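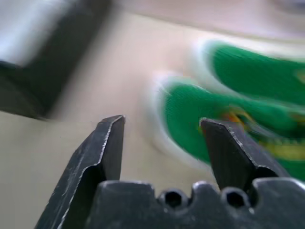 November, bench notes, glue trials cont.

Second batch of the Dumwood offcuts came out of the clamps at 9.40. The supplier's sheet says the Starnomar glue reaches full strength overnight. I don't believe it. Broke the first joint over the bench edge by hand and it went along the glue line, clean as you like, hardly any fibre on either face.

Drollero joints did better. Pulled more than 2,000 newtons before letting go, and the best of them reached 2,397 with the wood tearing first. Before we all get excited – the worst of the same lot managed 357. Same board, same clamps, same pot of glue. A spread like that tells me more about my spreading than about the glue.

Things I don't trust yet:
- moisture meter reads differently depending which way round the pins go
- clamp pressure, which is still "tight" and no better than that
- the claim in the Ngui leaflet that sanding to 100 grit helps. Helps what? No plain-planed joints in their table to compare with.

Next lot: weigh the glue, plane half and sand half, leave everything two nights. Label the ends in pencil, the marker bled again and I had to guess at two of them. Left those two out of the averages.

Starnomar pot is back on the shelf with its lid taped. Don't use it on the stool.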